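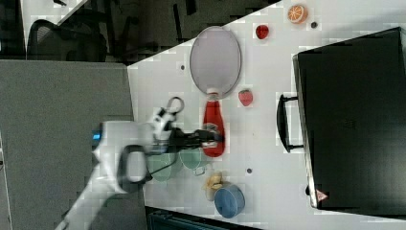
Red bottle, white cap, by the oval tray on the white table.

14th November

Paste again. I had meant to get on with the Plosgate ledgers this morning and ended up spending nearly all of it over the saucepan, which will surprise none of you who have shared a hob with me.

The September batch has gone off at last. It had a sour smell and a pinkish skin on top, so out it went, jar and all. I've gone back to plain wheat starch for this one, one part to five of water, left to soak before heating. I used to skip the soak when I was in a hurry and I'm cross with my younger self about it, the difference is so plain under the brush. Brought it up slowly, stirring the whole time, and it turned at a bit past 70 on the thermometer — first cloudy, then that lovely heavy drag on the spoon. Held it at 90 for 9 minutes, then off the heat with a circle of baking paper pressed down on the surface. Sieved twice once it was cool. The second sieving always feels like fussing and I always find lumps.

Pasted out four strips of the thin repair tissue and four of the heavier one, on scraps from the spoiled Lynch account book (the one with no covers, please don't use up the rest of it, it is the best test paper we have). The thin tissue went down beautifully at a creamy thickness. The heavier one wanted it thicker and still lifted at two of the four corners. I've put them all between blotters under the small press and will look again tomorrow before I touch the real thing.

Zoi Karagiannis came in while I was sieving and reminded me how they did it where she trained, with a pinch of methyl cellulose mixed in at the end for slip. I've been a bit stubborn about this over the years, I admit, but she very kindly made up a small pot of it beside mine and I did like how long it stayed open. You could shift a strip along quite happily before it grabbed. Hers is on the right-hand side of the blotters, marked Z in pencil.

Ledgers themselves: volume 7 is the worst. The gutter has split from page 117 onwards and somebody long ago ran brown gummed tape down the inside, bless them. A damp poultice lifted the first few inches of it with no staining that I could find. The ink further on is another matter, it bled at the very first touch of the swab, so no water near those leaves, please, not even a breath of it. I've slipped a note in at the place.

The Vurnusard boards have arrived and are standing along the wall to settle. A slight bow in one, grain running long on all of them, as ordered. The Zorlow cloth still hasn't come. I rang, and got a very nice person who promised to ring me back.

To do tomorrow: corners, blotters changed, then the tissue at page 117 if the thin strips have held. Paste is in the fridge, second shelf, in the blue-lidded jar. Do help yourselves, but use a clean spoon.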